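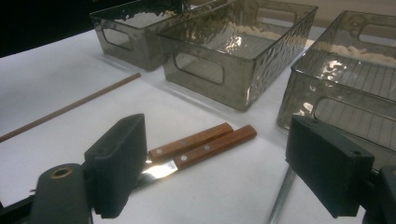 tinshed76 wrote:
Good to see a Verness out of the box at last. I've been eyeing off the hand-held kit since October, but $222 plus postage is a lot for two fingers and a bracket. Is it any better than printing your own?

moorabbit wrote:
I reckon so, and I've printed plenty! The pads sit square to each other and the brass-coloured rings are a nice touch. I've had mine going on a tabletop sorting job, with three grey tubs and a pile of kitchen odds and ends (knives, thin sticks, that sort of thing). Thin stuff is where my old printed fingers always let me down, so I went straight to it. You have to come in low and nearly flat, and

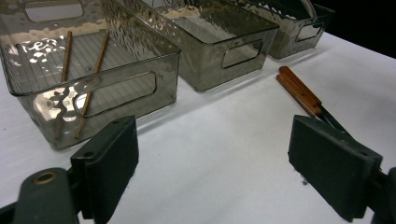 once you've got the feel for that, it's a joy. I did 103 goes over a weekend and dropped 19, mostly early on when I was squeezing too hard. My arm was tired, but I didn't want to stop. The Pirulach software that comes with it is a bit clunky on the first set-up, then it leaves you alone.

Yeon_fan wrote:
Have to disagree about the software. Mine lost its settings twice and I ended up going back to the Yeon one, which is free. Love the hardware though. My other gripe is the pads are wide, so you can't get in close to the wall of a tub.

moorabbit wrote:
Fair call on the width. I tilt my wrist a bit near the sides and it mostly gets there, but I'd buy a narrower set tomorrow if they made one. Haven't lost any settings yet, touch wood. What version are you on? 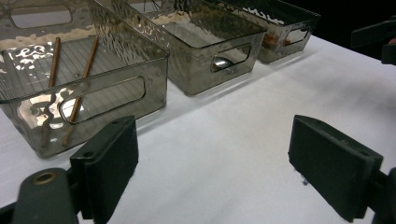 skikness wrote:
Narrow pads are listed on the spares page now, same screws. I still think a printed set is fine for anyone starting out. Spend the money on a decent arm first and get the Verness later.

tinshed76 wrote:
Too late, I've ordered one. Will look up those narrow pads tonight.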